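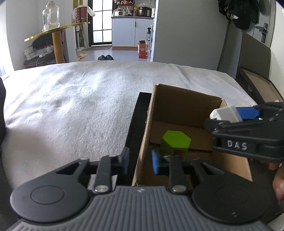

Donation total not updating on telethon page
Status: Resolved
Site: Onuoha Relief Fund, live giving page
Payment plugin: Trorka

Reported, 7:12 pm
The total on the live page has been stuck at $1,883 since just after the broadcast opened. Donors are getting receipts by email, so the money is going through. The phone bank screen shows a higher number than the public page.

Support, 7:20 pm
Confirmed. Trorka lists 37 gifts that are missing from the public total. No failed charges. Please don't ask anyone to give again.

Support, 7:31 pm
Cleared the page cache. No change. Turned the Sindevar counter widget off and on. It loaded the same old total.

Support, 7:44 pm
Found it. The widget reads from the Erkow feed, and the feed was rejecting every gift with a dedication message longer than 400 characters. One long message held up everything behind it in the queue.

Fix, 7:52 pm
Raised the message limit and restarted the queue. All 37 gifts posted. Public page now matches Trorka.

Reporter, 8:05 pm
Looks right here. Two donors called to say their dedications are cut short on the scroll. Can those be fixed before the closing segment?

Support, 8:09 pm
Edited both by hand. Refresh the scroll once to pick them up. Closing ticket 917.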